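Westirside Tabletop Sim, wrist camera split

README, last touched in July. Still rough, fix as you go.

What this is

Simulated tabletop episodes, wrist camera only. 3577 episodes, one arm, two-finger gripper. Made to test one thing: does a policy trained on rendered wrist views hold up when the table texture and the clutter change. Short answer is partly. See Results.

Rendered with the Jondcombe scene builder, policy code is in the Lakent repo. Don't mix this with the older Meireles split, camera mount is different and the action scaling too.

What's in an episode

- RGB from the wrist camera, one stream
- joint positions and gripper opening, same clock as the images
- actions, end effector deltas, gripper command as last value
- a text instruction, one line, lower case
- success flag, set by the simulator at the last step

No depth. No force. Depth was planned, got dropped when the disk filled up.

Scene sampling

Each scene gets a table texture, a target object and some distractors. Textures are stretched at random and some come out smeared, left in on purpose. Object poses are sampled, then physics settles them. Arm start pose is jittered so the first view can be tilted quite far from level.

Objects are plain household stuff: pens, bowls, blocks. Meshes are low poly. You will see jagged rims on round parts, the foot ring of the white bowl is the worst one. Not a loading bug, please stop filing it.

Occlusion is common. Big blocks hide part of a bowl, and the fingers hide whatever is right in front of them. We don't filter for it.
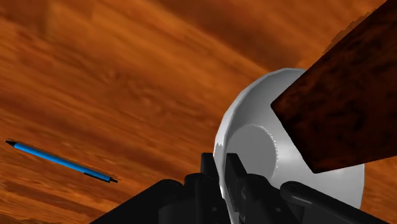 Results

Baseline is behavior cloning from the wrist view plus joint state. 3 seeds, 40 held out scenes per seed.

- seen textures, seen objects: fine, failures are mostly late gripper closes
- new textures, seen objects: small drop
- seen textures, more distractors: big drop, policy goes for the closest large thing
- both changed: don't bother yet

Texture randomizing helped less than we expected. Randomizing the start pose helped more. Tried the two together, gain over start pose alone was inside the seed noise, so no claim there. Per seed numbers are in the results folder, read those before quoting anything.

Color augmentation at train time did nothing usefull. Cropping hurt, since it cuts the fingers out of view and the policy seems to lean on them for scale.

Known problems

1. Thin objects get shadows that look slightly detached. Pens mostly.
2. Success flag is wrong when an object leans on the gripper at the last step. Recheck with the script before reporting.
3. Instructions say "block" for every wood piece, whatever the size.
4. 2 texture files are near duplicates and one of them sits in the held out set. Will be swapped in the next verison.

Loading

Unpack, point the config at the root folder, run the check script first. It lists missing episodes and stops. Images are stored as video per episode, decode once and cache or training will crawl.

Use

Research only. Sim only, we have not run any of these policies on a real arm. If you change the sampling, rename your copy.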